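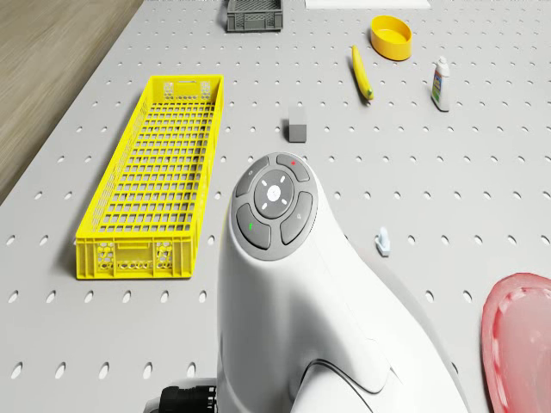 Subject: Re: [cell-practice] Draft 2, section 4: reset states and object layout in simulated cells
From: Viera Vondráček
Date: 2019-01-19

Wendell Kasprzak wrote:
> Section 4.2 says the layout must be "restored to nominal" before each
> episode. I don't see how anyone can comply with that. Nominal is not
> defined, and the Bresa export has no notion of it. We ran 50 episodes
> off the same scene file and got small pose differences on the cube and
> the bottle after settling. Is that nominal or not? Also, does the rule
> cover the containers, or only the graspable items? Our crates are
> dynamic bodies and they get pushed.

Wendell,

The wording is poor and I will replace it. Proposed text for 4.2:

4.2.1 The scene file shall list every movable body with a reference pose. Crates and trays are movable bodies unless they are fixed to the table in the file.

4.2.2 Before an episode starts, the simulator shall step until all bodies are at rest, and the settled poses shall be written to the episode header.

4.2.3 An episode whose settled poses fall outside the tolerance given in the scene file shall be discarded before recording, not after.

Your cube and bottle offsets would then be acceptable or not according to a number you chose and published. I would rather not put a value in the standard. A tolerance that suits a mug is useless for a small peg.
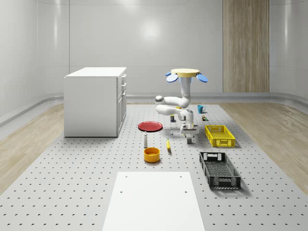
On start configuration, 4.3 currently requires only that the gripper be "clear of the table." Mei Pettigrew objected in August that this can be met with the fingers just over the surface, and she is right. A low start is legitimate for some tasks, but it should be declared. I suggest three fields: joint vector, gripper opening, and the minimum distance from any part of the gripper to any other body. The last one can be computed from the file, so there is no excuse for leaving it blank.

Bellamy already writes the first two. Wetitz writes the joint vector in degrees with no unit tag, and 9 of the submissions we received had to be corrected by hand for that reason. Section 2 will say radians.

Camera views are a separate matter. Priya Holloway asked whether one fixed view of the cell is enough for a reviewer to check the layout. For a sparse table, probably. With small items standing behind a crate, a single low view can hide contact between them, and an interpenetrating pair at reset is the fault we most want to catch.

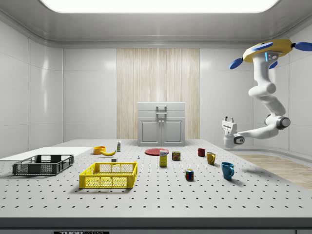

Fixed view with the arm at right; two crates, mixed small items, and three mugs on the table.

The draft will therefore ask for one fixed view that takes in the working area and one from above or from the arm side. Both are to be rendered from the same simulation step. Submitters who render them one after the other while physics is running have been sending pairs that do not agree, and this costs review time.

Arm motion between episodes also needs a rule. If the arm is teleported back to its start joints, any object in the way is either ejected or left intersecting a link. Order of operations matters here:

 a) move or teleport the arm to the start configuration
 b) place the objects
 c) settle
 d) check tolerance and clearance
 e) begin recording 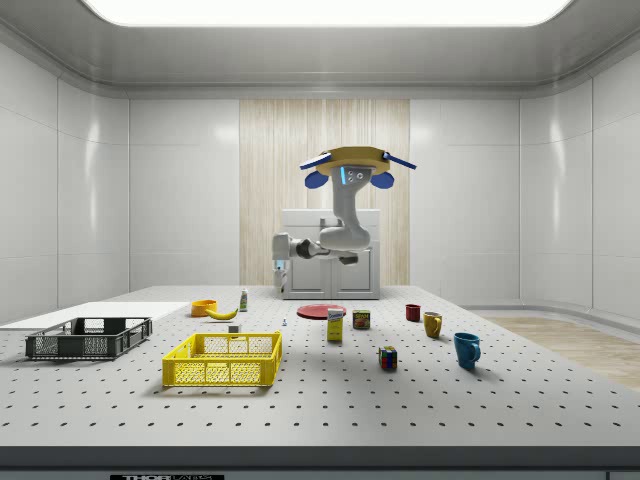 Step (d) has to use the settled poses and the commanded arm pose together. The Stutano checker tests them separately and will pass a scene in which a tall box has tipped toward the forearm. Wendell Kincaid has a patch for this, but it has not been merged and I would not cite it in the annex yet.

Two open items where I want objections before I edit the file:

1. Whether the episode header must carry the random seed when the layout is hand-placed. I lean toward yes, with a null value allowed.

2. Whether 510 characters is enough for the free-text scene note. Two groups have hit the limit. I would keep it and move object lists out of the note, where they should not have been in the first place.

Please reply on the list with the clause number in the first line.

Viera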